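Old workstation as a home machine – worth it or a money pit?

tallowbee
Posted February 14, 2021
So my brother in law is clearing out his office and offered me a tower workstation for 90 bucks. It has an old Xeon in it and more memory than I've ever owned. I want it for photo editing and keeping all our family videos in one spot. My current laptop wheezes when I open more than a few raw files. My husband thinks I'm buying somebody else's junk. Is he right? I've never owned anything bigger than a laptop so please go easy on me.

pinecone_dad
Buy it. I've been running old office towers for years and they just keep going. The parts are heavy duty, the cases open easy, and replacement memory is cheap on the used market. Mine sat under a desk at an accounting place for who knows how long before I got it. I cleaned it out, put in a new SSD and repasted the CPU in December, and it's been on ever since. 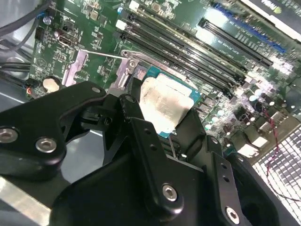
The SSD is what you'll notice most. If it comes with a spinning drive, keep that for the videos and put your system and your editing program on the SSD. Don't skip that step or you'll be back here complaining that it's slow!

Marlowe908
Gonna disagree with pinecone_dad a little. They're great until you get the power bill. I had one running all day and all night as a file server and swapped it for a small low power box. The room is cooler now and I don't hear fans through the wall. If you're going to leave it on for the videos, think about that before you hand over the 90.

pinecone_dad
Sure, but she didn't say it would be on all night. Turn it off when you're done editing. Problem solved.

Marlowe908
She said family videos in one spot. To me that means the rest of the house wants to watch them.

tallowbee
Ha, you're both right. The kids would want to watch them on the TV, but I could put those on an external drive I guess? Mostly it's for my photos. What's this about paste, do I have to do that? That part scares me.

Hongmei Zheng
You don't have to do it on day one. Run it first and look at the temperatures while you export a big batch of photos. If they stay sensible, leave it alone. I refurbish these for our library's loaner program and plenty of them go out with the cooler never touched.

When I do repaste, I unplug it, take the cooler off slowly with a bit of a twist, and wipe the top of the chip with alcohol and a lint free cloth until the old stuff is gone. It takes more wipes than you'd think. 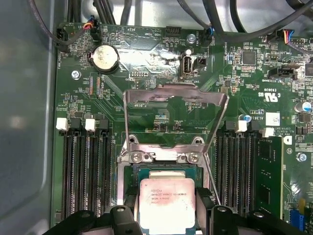

Then a small blob of new paste in the middle and the cooler goes back on, screws tightened a little at a time in a cross pattern. Don't tighten one all the way down first. I've used the Zorska paste and the Mulline one and I can't tell them apart – buy the cheaper tube.

quiltingbyte
I'd spread it thin with a card. I know the blob people will yell at me.

Marlowe908
Blob person here, yelling.

Hongmei Zheng
Either is fine if you don't use half the tube.

quiltingbyte
Also tallowbee, ask what graphics card is in there. Some of these office ones have a really basic card and your editing program might want more. And check what video plugs it has, I had to wait 3 days for an adapter before I could even see my desktop.

tallowbee
Good call, I texted him. He says he'll look tonight. He also says it weighs a ton and I have to carry it down the stairs myself. I'm going to offer him 80 for that.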